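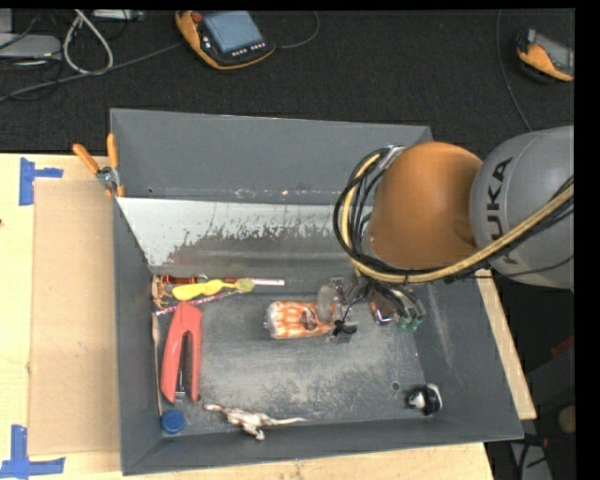
**FOR IMMEDIATE RELEASE**

1 June 2026

# Dissanayake Automation Opens Bin-Picking Demonstration Cell in Willton

*Operators teach the robot by hand guiding or by remote control, with no programming*

WILLTON – Dissanayake Automation today opened a demonstration cell at its Willton workshop where customers can teach a robot arm to pick mixed small items out of a bin. The cell runs Clatano, the company's software for recording a task as a person performs it through the robot. Visits are by appointment and are open to manufacturers, repair shops, parts distributors and schools.

Clatano records the position of every joint, the opening of the gripper and the video from a fixed camera while an operator moves the arm. The operator can do this in two ways. In hand guiding, the operator holds the arm near the wrist and leads it to the item. In remote control, the operator stands at a separate station and steers the arm with a handheld controller while watching the bin on a screen. Both kinds of recording are saved in the same format and can be used together to train one picking routine.

The cell uses a KUKA arm fitted with a gripper built by Dissanayake Automation. The bin is gray, with sloped walls, and the items in it are ordinary things that differ in size, shape and surface: a stapler, small toy animals, a bottle cap, packaged goods. The company chose items of this kind after early customers asked to see the system work on goods it had not been tuned for.

"Many of the people who call us have a box of odd parts and one person who sorts it," the company said in a statement. "They want to know whether that person can show the robot the job. We would like them to come in and try it with their own parts."

## What the company has recorded so far

The software was prepared for the opening with 1611 recorded picks. Of these, 800 were made by hand guiding and the rest by remote control. Recordings in which the item was dropped or missed were kept and labeled as failed, and the software uses them during training as well.

The recordings were made by 12 operators, most of whom had not moved a robot arm before. Each operator was given a short safety briefing and a practice period before recording began.

Dissanayake Automation found that the two methods suit different parts of the job. Hand guiding was easier for operators to learn and worked well for large, rigid items in the open part of the bin. Remote control was slower at first. It gave better recordings in corners and along the walls, where an operator's own hand and forearm would otherwise block the camera's view of the item. For this reason the company now starts new operators on hand guiding and moves them to remote control for items that lie close together.

## How a visit works

A standard visit lasts half a day. Customers bring their own items, which must fit inside the bin and weigh no more than the gripper is rated to carry. Staff check the items beforehand and will say if something is not suitable. Liquids, open blades and loose powders are not accepted.

The visit has four stages:

1. **Setup.** Staff place the items in the bin and set the speed limits for the arm.
2. **Showing the task.** The customer records picks by hand guiding, by remote control, or both. A set of 38 good picks is the usual target for a first session.
3. **Training.** The recordings are processed on a computer at the workshop. Customers may leave during this stage or stay and review their recordings.
4. **Trial run.** The robot attempts the picks by itself while staff and the customer watch. The bin is refilled and mixed by hand between runs.

Customers receive a copy of their recordings and a written report of the trial run, including every missed pick. The report lists the items that were picked reliably and the items that need more recordings or a different gripper finger. Dissanayake Automation does not keep customer recordings for other uses unless the customer agrees in writing.

## Safety

The arm runs at reduced speed whenever a person is guiding it by hand. During trial runs, everyone stands behind a marked line and a staff member stays within reach of an emergency stop. Visitors must wear closed shoes and tie back long hair. Gloves are not permitted while hand guiding. Anyone under 18 may watch from the viewing area but may not guide the arm.

## Known limits

Clatano is intended for picking and placing. It is not offered for welding, cutting or any task in which the robot works on a person or an animal. Thin, flat items lying against the floor of a bin are still difficult for the current gripper, and clear packaging can be hard for the camera to detect under bright light. The company is testing a narrower finger for flat items and expects to have it in the Willton cell by October.

Routines trained in the cell do not transfer unchanged to another site. A change of bin, lighting or camera position usually calls for additional recordings, which customers can make on their own equipment with the remote control station.

## Second cell planned in Werham

A second cell is planned for the company's service office in Werham. It will have the same arm and gripper and will be used mainly for training customers who have already bought the software. The Werham cell is due to open in October. Until then, training takes place in Willton on days when no demonstration is booked.

The two sites will be linked so that an operator in one town can steer the arm in the other by remote control. The company has tested this link inside the Willton building only and will report results between the two towns once the Werham cell is running.

## Availability

Clatano is available now for supported robot arms. Existing customers can install the update that adds combined hand-guided and remote recordings through their usual service contact. The remote control station is sold separately and can be rented by the month. Prices are given on request and depend on the type of arm, the number of stations and the amount of training needed.

Schools and training centers may book the Willton cell at no charge on one afternoon each month. Groups should send a request in writing with the number of students, their ages and the subject being taught.

## About Dissanayake Automation

Dissanayake Automation builds grippers and writes software for small and medium-sized workshops. Its work includes machine loading, packing and parts sorting. The company has its workshop in Willton and a service office in Werham.

## Contact

Press Office, Dissanayake Automation, Willton

Requests for interviews, demonstration bookings and photographs for publication should be sent to the press office. Members of the press may visit the cell on any working day with one day's notice.

\###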